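Re: [odix-users] Budget for spare gripper fingers

On March 10, 2024, Ratley list wrote:
> Is 500 enough for spare fingers until June?

For us it was not. Penry quoted 3696 for 3 sets, and delivery takes 60 days. We now work on key handling.
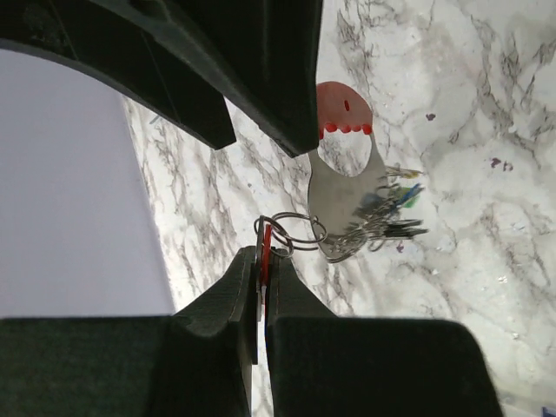
Keys on rings, red tab held between the fingertips.

I would plan both arms in one order, as the work needs two grippers on one ring.

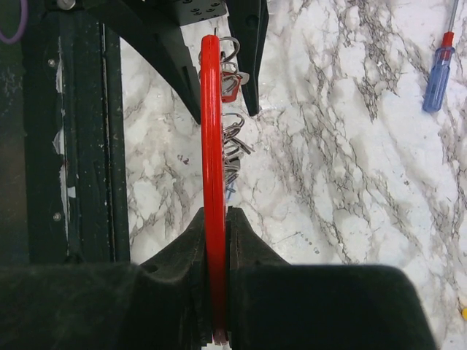 Flulleck replied to me off list that the spares should go in a separate budget line, and I agree with this.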